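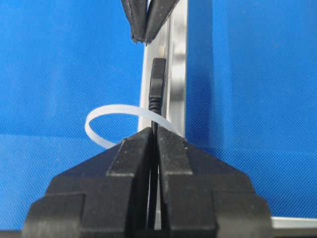 Why is a cable so much harder for a robot than a box? A box stays the same shape when you pick it up, so software can work out one grip and trust it, while a cable takes a new shape with every nudge and has to be looked at afresh each time.

That one difference has kept the small team at Womport busy since October, and I don't think I've met a happier group of programmers. Their project, Rennie, is a layer of control software for two-armed robots that handle wiring. It takes in the camera pictures, guesses where the cable is going, picks a plan and then — the part they love talking about — throws the plan away if the guess goes stale.

"We used to plan the whole job up front," says Nele Vermeulen, leading me past a whiteboard covered in arrows. "Lovely plans. Useless by the second step." Rennie now plans only 2 moves ahead and redraws the rest as it goes. The old version, she says, would happily carry on threading a cable that had slipped out of its fingers. 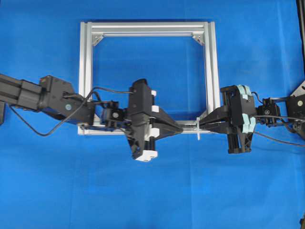 Timing between the arms is where Rennie gets really clever. Most two-armed systems run on a single clock, so if one side is late the other waits, and the whole job crawls. Rennie lets each arm keep its own list of tasks and makes them agree only when they are about to share a space. With two pointed jaws facing each other across one metal bar, almost touching, and a thin white strip standing between their tips, that agreement has to be good. Pranab Haque wrote the part that handles it, a kind of polite bidding in which each arm says how badly it needs the spot. He rewrote it 7 times. The current one fits on a page and a half, and he printed it out for me, beaming!

Testing is less glamorous. Every run is stored with the plans Rennie dropped as well as the one it kept, and there are 1,178 of them in the library so far. A replay tool called Flasis lets you stop at any moment and ask what the software believed just then: where it thought the plug was, how sure it felt, which arm had the floor. I could have played with it all afternoon (I very nearly did). 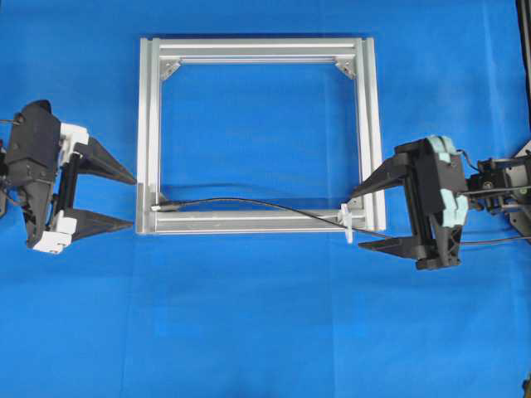

Ada Pellegrini is less easily won over. She looks after wiring work at Trultdale and told me by phone that a planner which keeps changing its mind is hard to sign off, however well it does, and that she would want the same cable handled the same way on a bad day as on a good one.

Vermeulen thinks that is fair. Her answer for now is a setting that limits how far a new plan may stray from the last, and the team is still arguing over where to put it. Set it tight and Rennie gets stubborn again; leave it loose and the logs become hard to follow. Haque wants it to tighten by itself as the plug gets close to its target. He had a first version running by the time I left, at half past five, and was already looking for the bug in it.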